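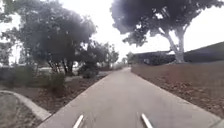
*Jimedent workshop notebook, entry by the Zester build bench, Jul 12, 2022*

Took Zester out on the paved path to look at the two front rods. They have been the weak point of this build since February, when we moved them forward on the chassis and put the camera behind them.

Setup: Stornel motor controller, Memon firmware with the steering gain back at 28, drive limit at 40 percent. Same battery pack as last time. Overcast, so exposure was left on auto.

Path following is good where mulch meets pavement. The color change is strong and the edge finder locks on to it. Curbs are harder, same gray as the path, and I want a separate threshold for them before we try anything tighter.

The rods blur in the video at speed. I think it is the clamps and not the rods themselves. I logged 1120 frames and will go through them on the bench machine.

Grass is the other case to sort out. Where there is a paler concrete strip along the right side, the edge finder has two lines to pick from, the seam and the grass.

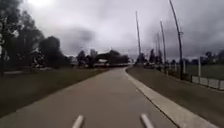 For now I have it set to take the outer line and hold it for 2 seconds before it may switch. That is a patch. The better fix is to fit both lines and keep whichever agrees with the last heading.

To do:

- rubber washers under both rod clamps
- mask the rods out of the edge finder input
- try gain at 28 again with the mask on, same drive limit
- label the spare Stornel board, it is in the drawer with the dead one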